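Satalau Residence, Second Floor Units
Annual Electrical and Fire Safety Inspection: Checklist and Comments

Inspector: Spyros Mladenović
Date of inspection: December 25, 2024
Unit: 39
Managing agent: Briltham

Rating key: P = pass, A = attention needed, F = fail, N/V = not verified

1. Service panel

1.1 Panel door opens fully, clear space in front. P
1.2 Circuit directory complete and legible. A
Comment: Breakers 7 and 9 are both marked "kitchen." One of them feeds the hall closet. Relabel.
1.3 No open knockouts or missing blanks. P
1.4 Main breaker operates by hand. P
1.5 GFCI test buttons trip and reset. A
Comment: Bathroom device trips but needs two presses to reset. Replace at next visit. Prerunar stock item, bin 341.

2. Fixed wiring and receptacles

2.1 Receptacle faces intact, no cracks or scorching. P
2.2 Polarity and ground, all accessible receptacles. P
2.3 Cover plates present and tight. F
Comment: Plate missing behind the bedroom door. Conductors reachable with a finger. Temporary cover fitted during the visit; a permanent plate is still required.
2.4 Receptacle behind refrigerator. N/V
Comment: Refrigerator not moved. Carry over to the March visit.

3. Portable appliances

3.1 Cords free of cuts, tape repairs and pinch marks. P
3.2 Plugs fit firmly and do not rock in the receptacle. P
3.3 Heating appliances on a stable, level surface. P
3.4 No heating appliance run from an extension cord. A
Comment: Space heater in the bedroom was on a light-duty cord. Tenant advised. Cord unplugged before the inspector left.
3.5 Steam-producing appliances not used directly under wall cabinets or shelves. P 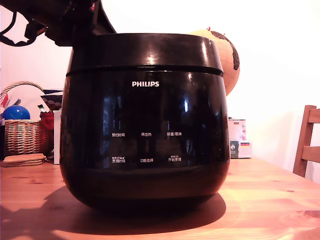 Item 3: Philips rice cooker on table.

Note on 3.5: Steam softens cabinet edges and can reach under-cabinet light fittings. Where counter space is short, use the appliance on a table and put it back after it cools. Do not route the cord across a walkway.

4. Smoke and carbon monoxide alarms

4.1 Alarm present in each bedroom and in the hall. P
4.2 Test button sounds alarm. P
4.3 Alarm within the replacement date on the label. F
Comment: Hall unit is past its date. The alarm still sounds, but the sounder test does not check the sensor. Replace with the Mao interconnected type used elsewhere on this floor.
4.4 Alarm not painted over or covered. P

5. Exits and walkways

5.1 Entry door opens fully from inside without a key. P
5.2 Door closer latches the door from any position. A
Comment: Door stops short of the latch when released slowly. Adjust closing speed.
5.3 Hall clear to full width. P
5.4 Bedroom window opens for escape. P
Comment: Stiff on first attempt. Sash track cleaned on site.

6. Loose and decorative items

6.1 Tall furniture anchored to wall. A
Comment: Bookcase has one strap of two. Second bracket is in the kitchen drawer, no screws.
6.2 Objects on stands or pedestals set back from table and shelf edges. P
Comment: Applies to globes, lamps, vases and framed items. Set lighter pieces back as well if the surface is bumped often.

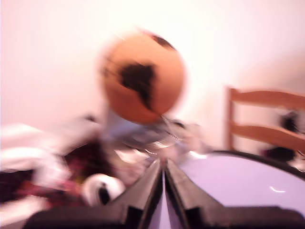
7. Actions and follow-up

7.1 Fit permanent plate, bedroom receptacle (2.3). Owner: Briltham. Priority 1.
7.2 Replace hall alarm (4.3). Owner: Briltham. Priority 1.
7.3 Adjust door closer (5.2). Owner: Briltham. Priority 2.
7.4 Replace bathroom GFCI (1.5) and correct directory (1.2). Same visit if possible. Priority 2.
7.5 Anchor bookcase (6.1). Owner: tenant. Priority 3.
7.6 Test receptacle behind refrigerator (2.4). March.

Items inspected are listed by number only. Readings are held on sheet 19 of the floor log. Priority 1 items stay open until the inspector has signed the repair slip.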